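About Grokside

We collect examples of ordinary chores so that machines can learn them. Mostly, it's housework with extra steps.
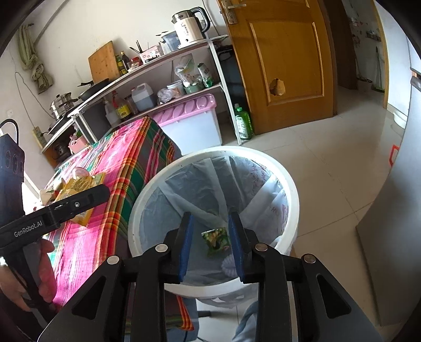
Uchenna Akpan would like it known that the word "learning" flatters all of us, and that a model shown 1,000 tidy kitchens has learned mainly that kitchens are tidy. So we go to lived-in ones. Our collectors work with a gripper in each hand, in homes where the snacks are real and so is the trash.

Grokside started in Jalbridge with 9 collectors and a spreadsheet that is still, regrettably, in use. Last year we recorded 1,427 usable examples for Ekora, our longest-standing client. We also recorded 700 that were not usable, which we keep in a folder called Mughal for reasons lost to history. The usual faults are a hand moving too fast, a task stopped halfway, or a collector pausing to think about lunch.

Every example gets watched start to finish by a person before it goes out. It's slow work and the snacks are mediocre. New collectors spend their first month on putting things in bins and taking things off tables, after which they may be trusted with laundry.

We hire twice a year, in January and June. Experience with robots is welcome. Experience with dishes is better.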